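Against the Perfect Fit

I have been putting things into other things for most of my working life, and I have come to distrust any object that tells you exactly where it goes.

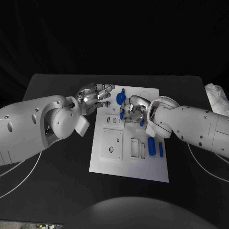 My trouble started with a Cavora storage system. You may have seen one. It's a set of trays with a shaped recess for every tool you own, so the pliers lie in a pliers-shaped hole and the tape measure sits in a square one. The sales page promised I would never lose a tool again. I paid for the big set, spent an evening pressing my things into their little beds, and felt very pleased with myself until I bought a second pair of pliers.

There was no hole for the second pair. There never will be. They live in a coffee can, along with a bradawl, two stubby screwdrivers and everything else I have picked up since, and the coffee can is what I reach for when something needs fixing. The trays stay shut.

I bring this up as shaped places for shaped things are now sold to us at every age. Toddlers get the wooden board with the circle, the square and the star. Older kids get kits where each part clicks into one spot. Grown-ups get drawer inserts, cutlery trays cut to one brand of cutlery, and bookcases that arrive flat with pegs in a bag. The claim behind all of it is that fitting a piece into its slot teaches you something, or saves you something. I would like to see what.

Take the toddler board first. My neighbor swears by hers, an Asta with nine shapes. Her son got it down in a week. He could do it fast, he could do it while looking at the dog, and then he was finished with it. What he learned was that board. Hand him a pile of odd blocks and a shoebox and you see a different child, one who turns things over, tries a corner, takes two out to make room for one. He gets cross. He also stays at it until lunch.

I'm told the board builds fine control of the fingers, and I'll grant that. Getting a small peg into a small hole is hard. You have to line it up, feel when it catches, back off and come at it again, often with the other hand holding the base still. Anyone who has tried it with cold fingers knows how much is going on there. My complaint is with what gets piled on top of that - the talk on the packaging of problem solving and spatial thinking, when somebody at the factory solved the problem before you opened the box.

Flat-pack furniture is the same bargain for adults. Last May I put together a Hundance desk. Each panel had its holes drilled, each hole had its fastener, and the booklet had hardly a word in it. I did as I was shown and got a desk. If a leg comes loose next year I'll have no idea why, which I can't say of the ugly bench in my garage. I built that one badly from scrap, and I know every weak point in it.

Jianguo Jiang, who taught me most of what I know about joints, disagrees with me on this and has done so loudly. His view is that a good fixture is a kindness. You cut a jig once, with care, and after that the hundredth piece comes out like the first and your attention is free for something better. He once cut 994 identical pegs on a jig he made himself and was proud of all of them.

I can't fault the pegs. But Jianguo made the jig. He decided where the slot went, got it wrong, and cut it again. The person who buys the jig gets the pegs and none of the rest, and I don't believe the two should be sold under the same name.

There is a price to it, too. The refill inserts for my Cavora trays cost nearly as much as the tools. Coman makes a foam you cut yourself, and I tried that. It's better, in that the mistakes are at least mine, though after a year the cutouts had gone slack and the chisels rattled. I cut the socket for the block plane backward, and backward it has stayed.

Maybe some people do need a place for everything. A surgeon does, and so does anyone sharing a workbench. If you reach for the same six things in the same order all day, cut six holes and be happy. Most of us at home don't work like that. We own more than we planned to and we change our minds about what it's for.

So before you buy the tray with the cutouts, tip your drawer out on the table and look at what you've used this month. Then think about what you'll add by next year. I did that with mine, finally, and the Cavora set is in the hall with a note on it. It's free to whoever wants it, as long as they own only one pair of pliers.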